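Ticket 161: Two fragments showing up as separate stones in the catalog
Status: open, waiting on museum
Opened by: Hugo Alcaraz
Component: fragment records / map pins

Hi all, me again with another stone problem (sorry!). I was tidying up the carved stone pages over the weekend and found that the Storkville cross slab has two records. One is under Storkville, where the big lower piece has been since forever, and the other is under Waslow, where somebody built the top corner into a churchyard wall. Same stone, same knotwork, and the break lines match up beautifully if you put the two drawings side by side. I did it with tracing paper on my kitchen window.

What I expected: one stone, one number, two find spots on the map.
What I get: two stones, and the search page says we have 46 in the district when it ought to be one fewer.

First try. I used the merge button on the Waslow record and picked Storkville as the parent. It thought for a while, then told me "parent already has a location." Well yes, it does, that's the whole point! Tried again from the other end and got the same message.

Second try. I blanked the location on the Waslow piece and merged. That went through, and I was very pleased with myself until I looked at the map and the Waslow pin had gone. Anybody driving out to see the wall would have no idea where to stop. I put everything back from the January backup, so no harm done, except that my new note about the lichen got lost and I had to type it again.
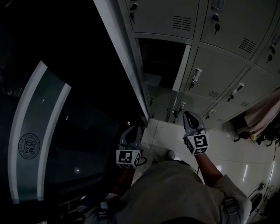 Photo: Hugo Alcaraz

Third try, after McIver wrote back (thank you!). He says the old Taltodura stone had the same trouble years ago and they got around it by making an empty parent record with no location at all, then hanging each fragment under it as a child. I did that with a test copy and it works! Both pins are there, and the two drawings sit on one page in the right order.

Two things still bug me, though:

The count is still wrong. It adds up the children instead of the parents, so the test copy made it 46 all over again.

The height field on the parent only takes one number. The lower piece is 38 inches tall and I don't have a proper figure for the corner, as half of it is behind mortar. I left it blank and the page now says "Height: 0," and that looks pretty silly for something it takes four people to lift.

Update, 4:20 pm: the count can be fixed by ticking "fragment" on each child. It's at the very bottom of the edit form, under the bibliography, and I'd never scrolled that far. Test copy now says 45. Hooray!

Still open: the zero height, and which catalog number to keep. I'd like the Storkville one, it's the one in all the old books. I've emailed the museum to ask if they mind and will do the live records once they answer. Please don't merge anything on those two pages until then.

Hugo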